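Folding Go Boards: The Tresto Table Set

I have never trusted a board with a hinge. Makers keep telling me the fold makes no difference, and then you get the thing on a table and there's a line running straight through the middle of the grid. For this page I borrowed the Tresto, which Dilline sells as its "club grade" travel board, and gave it a few evenings on my own table. The product sheet promises 2,000 openings before the fold loosens. I'd like to meet whoever opened it 2,000 times.

The price is 1,195 in the Skoryk shop, stones extra. For that money I expected a surface I could forget about during a game. I'm not there yet. The cream color is easy on the eyes and the lines are thin, maybe a touch too thin for a dim room.
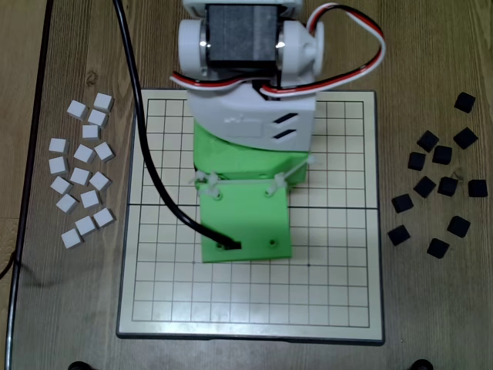

The Tresto opened flat on the wood table, with the seam across the middle and two star points on the lower half.

The seam bothers me less than I feared, though I still see it every time I look up from a corner fight. Stones near the fold sat fine for me on Thursday. Whether they will after a winter in somebody's backpack is another question, and the sheet has nothing to say about that.

A reader wrote in to recommend the Filtetent roll-up mat, which costs 200 and has no fold at all. It also curls at the corners, at least the one I tried did, so I'm not convinced that's an answer either — just a cheaper annoyance.

The Tresto goes back to the shop next week. I'll keep using my old one-piece board, which is heavy and fits in no bag I own.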